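Clustudura 45升旅行背包使用评价：从野生动物旅行的角度来看

作者：Alaric Whitlock

我的中文是成年以后才学的，有些地方可能写得不够自然，请读者原谅。我在中文旅行网站上读过很多文章，得到很多帮助，所以这次也想用中文写一篇，介绍我用了两个旅行季节的背包。

我用的是Clustudura的45升背包，颜色是沙土色。我带着它去过两次东非，一次赞比亚，还有一次比较短的博茨瓦纳旅行。每次都是坐小飞机进入营地，然后坐越野车看动物。这篇评价主要写给准备去非洲看动物的人。如果您打算背着它去高山徒步，我的意见对您用处不大，因为我很少背着它走很长的路。

为什么选软包

第一次去非洲的人常常带硬壳行李箱，我第一次也是这样。小飞机的货舱在机身下面，门很小，里面的形状也不规则，飞行员需要把行李一件一件压进去。多数航空公司要求软包，不能有轮子，也不能有硬的框架。重量的限制通常是十五公斤，有的地方把随身的相机也算在里面，订票的时候要问清楚。

Clustudura这款背包没有金属框架，背板里面是一块可以取出来的软垫。取出软垫以后，整个包可以压得很扁。我在Grasadano的草地机场上见过飞行员装行李，他把我的包竖着塞进两只大帆布袋中间，没有费什么力气。同一架飞机上有一位客人带了带轮子的箱子，最后那只箱子占了一个座位，他多付了一张票的钱。

容量

四十五升听起来不大。我去十天，带这些东西：四件长袖衬衫，两条长裤，一条短裤，一件抓绒衣，一件薄的防风外套，内衣和袜子各五份，一双凉鞋，一顶帽子，洗漱用品，一个小药包，一副望远镜，两本书。全部放进去以后，顶部还有一点空间。多数营地每天可以洗衣服，所以衣服不需要带很多。请注意，有些营地因为当地的习惯不洗内衣，房间里会放一小袋洗衣粉给客人自己用。

早晨出发的时候很冷，这一点很多人没有准备。六月和七月坐在敞篷车上，风吹到脸上，我把所有厚衣服都穿上还觉得不够。太阳升高以后，又要一件一件脱下来。所以我喜欢这个包的正面有一个很大的直口袋，没有拉链，只有一个扣子，脱下来的抓绒衣可以直接塞进去，不用打开主仓。

防尘

对于看动物的旅行，防尘比防水更重要。旱季的土很细，像面粉一样，车开两个小时以后，座位上、睫毛上、三明治上都有。

主仓的拉链外面有一层盖布，效果很好。我检查过几次，主仓里面的白衬衫还是白的。可是侧面小口袋的拉链没有盖布，里面进了很多土，放在那里的充电线每次都要擦。更麻烦的是拉链本身。第二次旅行到第六天，左边侧袋的拉链开始拉不动，我用旧牙刷刷了一遍，又涂了一点润唇膏，才恢复正常。我建议大家带一把旧牙刷，它也可以用来清洁望远镜的橡胶部分。

背负和手提

空包的重量是一公斤多一点，我觉得合适。肩带比较宽，腰带比较薄，从机场走到营地的车完全没有问题。在转机的城市里，我背着它走过四十分钟，肩膀开始疼，因为腰带没有把重量分到腰上。

手提的设计我很满意。包的侧面和顶部各有一个提手，都缝得很结实。营地的工作人员习惯抓着侧面的提手，把包从车顶上递下来，这个提手经过两个季节没有松线。肩带也可以收到背板后面的夹层里，托运的时候不会挂到传送带。

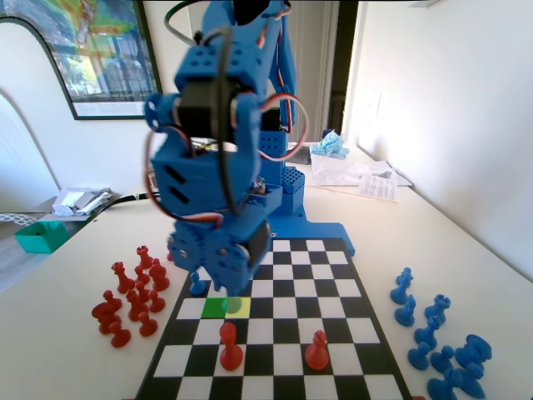

棋盘上方的蓝色机械臂

在车上的使用

在越野车上，我不带大包，只带一个小的日用包。Clustudura的套装里送一个可以折叠的小包，放水壶、防晒霜和一件外套足够，放相机就不合适，因为它没有任何保护层。我后来另外买了一个Tunport的相机内胆，尺寸刚好可以放进大包的下层。坐飞机的时候，相机和内胆一起拿出来放在腿上。

小包的颜色也需要说一下。在有采采蝇的地区，导游会劝客人不要穿深蓝色和黑色，这两种颜色容易吸引它们。套装里的小包偏偏是深蓝色的。我在赞比亚把它放在座位下面，用披肩盖着。同车的Ingrid Ridgeway看见了，借给我一个卡其色的布袋，我一直用到旅行结束。希望厂家以后改用和大包一样的沙土色。

雨季的经验

有一次我四月去，正好是大雨季。草很高，客人很少，价格也低很多，我个人很喜欢这个时候。包的面料有一层防水涂层，小雨没有问题。有一天下午从飞机走到车上，雨下得很大，虽然只有几分钟，包底还是湿了，最下面的一条裤子有一块湿印。包里没有附带防雨罩，需要单独购买。我没有买，现在用一个厚的大塑料袋做内袋。但是肯尼亚和坦桑尼亚禁止带入一次性塑料袋，请使用可以重复使用的防水袋，不要学我以前用垃圾袋的办法。

清洗

厂家的说明是只能手洗。我在浴缸里用温水和普通洗衣液洗，换了三次水，水才变清。晾干用了两天。洗过以后颜色稍微变浅，我不介意。背板的网布里还留着一些红土，怎么刷都刷不掉。

和另外一款的比较

买之前我还考虑过Guerreiro的旅行软包。它是桶形的，只有一个主仓，用的布更厚，价格是122欧元。我朋友有一个，我借来用过一个周末。它比较耐磨，扔在船上或者车顶上都不用心疼，可是找东西很不方便，最下面的东西总要把全部衣服翻出来才能找到。Clustudura的包可以像书一样打开，左右两边都看得见，我在天还没亮、帐篷里只有一盏小灯的时候，也能很快找到袜子。为了这一点，我愿意接受比较薄的布料。

我买的时候，Clustudura的价格是111欧元，包括那个深蓝色的小包。

优点

软结构，容易放进小飞机的货舱。
主仓防尘效果好。
提手结实，打开方式方便。
正面的直口袋适合早晚温差大的地方。

缺点

侧袋拉链容易进土。
腰带太薄，不适合长时间步行。
没有防雨罩。
小包的颜色不适合有采采蝇的地区。

评分

我给四分，满分五分。扣掉的一分主要是因为侧袋的拉链。

几个读者可能会问的问题，我先写在这里。身高一米六左右的人能不能用？Ingrid在营地里试背过，她比我矮很多，她觉得背板有点长，但是短距离没有关系。能不能带上大飞机做随身行李？我带过多次，没有装满的时候没有人要求我托运，装满以后厚度会超过一些航空公司的规定，请自己量一量。能不能上锁？主仓的两个拉链头可以用小锁锁在一起，侧袋不可以。

下一次旅行我计划去看候鸟，要带更长的镜头和一个三脚架，这个包外面没有固定三脚架的带子，到时候可能要自己缝两个布环。如果有读者已经这样改过，请在下面留言告诉我缝在什么位置比较好。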